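Shared kitchen reopens at Skarkent House

The shared kitchen on the second floor of Skarkent House is back in use after a refit that took 29 days. Residents can book it from 7 a.m.

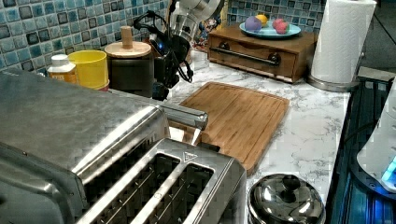
The counter, with a toaster and cutting board. Photo: Raquel Figueiredo

The work cost $3,262, house manager Anitha Thomas said. Cereal and utensils stay at the back of the counter by the tiles - residents asked for that in January.
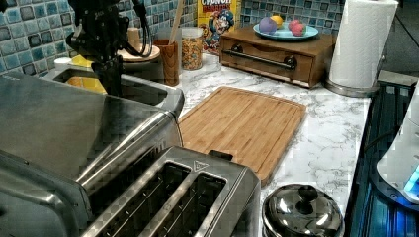 How to book

Sign up at the front desk. Slots last 90 minutes.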